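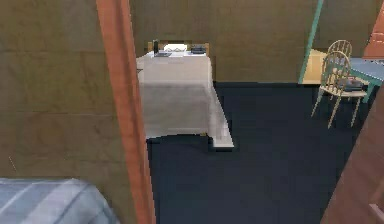
Shift Workers Board > Sleep and Health > Permanent nights, can't stay asleep past noon

Thread 3358

dockside_mel
Started permanent nights in August at the Treloar warehouse, 10 pm to 6 am. I did rotating shifts before that and hated them, so I figured straight nights would be easier. Falling asleep is no problem. I get home, eat something, and I'm out by 7:30. Then I wake up at 11:30 or noon and that's it for the day. I lie there until 2, give up, and go in that night feeling like wet sand.

Things I have tried so far: no coffee after 2 am, melatonin, earplugs, phone left in the kitchen. The earplugs helped for a week and then my ears got sore. Looking for what worked for people who have done this for years. Not looking for "find a day job." The night premium is paying off my car.

graveyard_gus
Noon is when the room heats up and the street gets loud. What are your windows like? If any daylight is getting in, fix that before you buy anything else. I used cardboard and painter's tape for my first year. Ugly, but it works.

Also look at your days off. Do you flip back to days?

dockside_mel
Windows face south, regular blinds. And yes, I flip back. Otherwise I would never see anybody.

graveyard_gus
Then you are not on permanent nights, you are on rotating shifts with extra steps. I'm sorry, but that's your problem. Your body never gets a full week of one thing. I stay on nights all the time, days off included, and have done so since I moved to Cumevora.

pill_counter_rn
I have to disagree with that. Staying on a full night schedule is fine if you live alone. I have kids in school and there is no way. What I do is a compromise. On days off I go to bed at 3 am and get up at 11. It's a late schedule but not a flipped one, and I can still have lunch and dinner with my family. Going back to work is only a shift of a few hours instead of the whole clock.

It took me six months to land on this, and the first month of it was rough, so don't judge it by one weekend.

graveyard_gus
That's still moving around every week. If it works for you, fine.

pill_counter_rn
It works for me and most of the nurses on my floor. I wouldn't call it fine, I'd call it livable.

tinfoil_windows
Another vote for the windows. I did blackout curtains first and they leaked light at the top and both sides. What fixed it was a wraparound rod, the kind that bends back to the wall at each end, plus a rolled towel along the top. The curtains were $50 for the pair and the rod was less. I still have foil on the bathroom window, because otherwise I get a blast of sun when I get up to pee and then I'm awake.

My other piece of advice is to split it. I quit fighting the noon wakeup. I sleep from 7:30 to noon, get up, do errands, eat, and go back down from 6 to 8:30 pm. Total comes out better than when I was trying to force it all in one piece. I also moved the afternoon sleep into the other bedroom, since it's on the shady side of the house and stays cool later in the day.

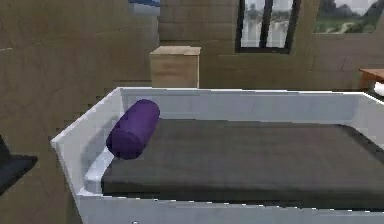
The main thing with the second sleep is to set an alarm and give yourself an hour to wake up before you drive. If I cut it to 20 minutes I am useless until midnight. And eat before the nap, not after. A big meal at 9 pm followed by a night on my feet gave me heartburn every time.

dockside_mel
Never thought about splitting it. Doesn't that eat your whole evening?

tinfoil_windows
It does. But my afternoon is free, and I'm awake for it. When I was lying in bed until 2 being mad I didn't have either one.

oldkiln
I ran a kiln on nights for a long time and I was a split sleeper too. I'll say it got harder as I got older, mostly the second part. Some days I just rested with the radio on low and called it good.

One thing I have not seen mentioned is the drive home. If you drive home into the sunrise with no sunglasses, you are telling your brain it's morning. Wear the darkest pair you can safely drive in. Put them on before you walk out of the building.

graveyard_gus
Sunglasses, yes. Agree with that one completely.

loadbay6
Has anyone used the Kumlow sound machine? A guy on my crew swears by it. I have a neighbor who runs a leaf blower at 11 in the morning like it's his job.

pill_counter_rn
I had one. It was loud enough, but I could hear the loop repeat – once I noticed it I couldn't stop noticing it. I went back to a plain box fan. Cheap, no loop, and it moves air.

loadbay6
Good to know. I'll stick with a fan then.

tinfoil_windows
I have the same Kumlow and never heard a loop. Could be a different version or could be my ears. A fan does the same job though.

dockside_mel
Reporting back. I put up a wraparound rod and blackout curtains, got a box fan, and I wear sunglasses on the drive. I also tracked my sleep in the Iten app to see if I was fooling myself.

First three days, no change. After that I started sleeping until 1:15 or 1:30 most days. I tried the split for one week and it isn't for me. I couldn't fall asleep at 6 pm, I just lay there listening to everybody's TV. So I went with the 3 am to 11 am schedule on days off, and that's been the bigger help, I think. Hard to say when I changed it all at once.

graveyard_gus
Glad it's better. I'd ignore the app. They guess at sleep stages from how much you roll over.

dockside_mel
I only use it for what time I fell asleep and what time I woke up. I don't look at the rest.

pill_counter_rn
Same here. Good to hear on the days off schedule. Give it another month. And if you get back to waking at 11:30 and staying there, talk to your doctor. Shift work sleep disorder is a real diagnosis and there are things they can do for it. I waited too long to ask.

oldkiln
Seconding the doctor. Also have them check vitamin D. Mine was very low and I'd put the tiredness down to the hours.

loadbay6
The leaf blower guy has now bought a pressure washer. The fan covers it on high, in case anyone was wondering.

dockside_mel
Ha. I got a D test scheduled, thanks oldkiln. One more question while people are here. What do you all eat at 3 am? I've been living on vending machine crackers and I'd like to stop.

tinfoil_windows
Soup in a thermos. Start a new thread in Food and Meals though, there's a lot to say and the mods will move it anyway.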